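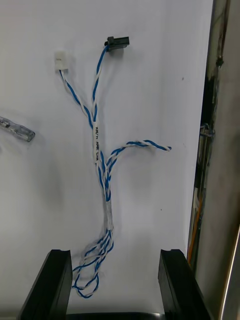

A blue-and-white harness between the gripper fingers, seen from the wrist. Two of its upper branches end in connectors, one white and one black. The third has a bare end.

Wire harness handling by remote control
Wistholm workshop gallery, updated 1 December 2023

We began this work in April at our Wistholm workshop. The aim is to teach an arm to handle small wiring harnesses by having a person do the job through it first. The operator moves a hand controller at the bench next door, the arm follows, and every run is saved with the wrist view and the joint positions. We call the set Korkovden, after the first harness we tried.

Cables are awkward to teach. They bend, they spring back, and the same part never lies the same way twice. Operators are asked to go slowly near the connectors and to take hold of the housing where they can — pulling on the wires spoils the run and sometimes the part.

About the runs
The set now holds 200 runs, shared between 8 operators. New operators get 2 practice sessions before anything they do is kept. A run is thrown out if the harness leaves the work surface or if the operator stops for longer than 21 seconds.

The Ostedel site repeats some of the tasks by hand guiding, with the operator holding the arm itself. It is quicker to learn but tiring on the wrist, and the fine moves come out rougher.

The controller was built by Widmer. Requests for the recordings should go to the Wistholm office.

Back to all galleries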